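Sunday, 7 pm

Second session on the gripper this weekend. Moved everything from the bench to the table because the bench vice was in the way of the arm at full reach. The table has a better surface to pick from but it shows every reflection, which I will have to deal with before I trust the camera for anything.

Started with the finger pads. The old profile closed square and pushed small parts out of the grip. Crescencio printed the new ones on his machine midweek, and the bolt holes were tight by a hair, so I ran a drill through them by hand. After that they seated properly on the base blocks. Checked parallelism with feeler gauges at full open and half closed. Half closed is good. Full open has a slight toe-out on the left finger, which I put down to play in the linkage pin. Ordered a ground pin from Usmani. The current one is a cut-down drill shank and always was a temporary measure.

Then wiring. Current routing lets the bundle hang free from the wrist, and when the wrist turns past ninety degrees the loops catch on whatever is near. I tried a spiral wrap last weekend and took it off again, as it made the bundle too stiff and the wrist servo drew more current holding still than it did moving. Karla Tapia suggested a sprung tether at the elbow. I have a badge reel in the drawer that might do for a trial.

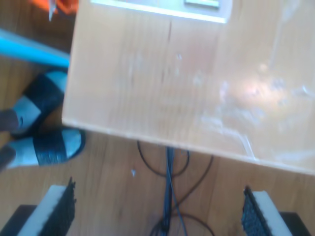
Why not run the cables inside the arm? The bore through the elbow joint is 11 mm and the connectors on the servo leads will not pass through it. I would have to cut and re-crimp every lead, and then do it again each time a servo is replaced. External routing stays for now.

Camera next. Exposure was on auto and hunting every time the wrist turned toward the window. Locked it manually and the hunting stopped, but anything moving quickly now smears. A shorter exposure needs more light, and more light makes the glare worse. A diffuser over the lamp is the obvious thing to try. I also have an old polarizing filter somewhere, thread size unknown.

Ran the open and close cycle test from the Polletti controller board, 500 cycles, nothing in the grip. No missed steps logged. The driver was warm to the touch at the end but well inside its rating. Position error on the last cycle was 7 counts, which is backlash and should drop when the pin arrives. Logged the offset as 193 in the config file and wrote the same value on the masking tape on the power supply – the last time I kept it only in the file, I overwrote it.

Left to do: pin, tether trial, diffuser, and a proper strain relief where the bundle leaves the wrist. Crescencio wants his calipers back on Tuesday.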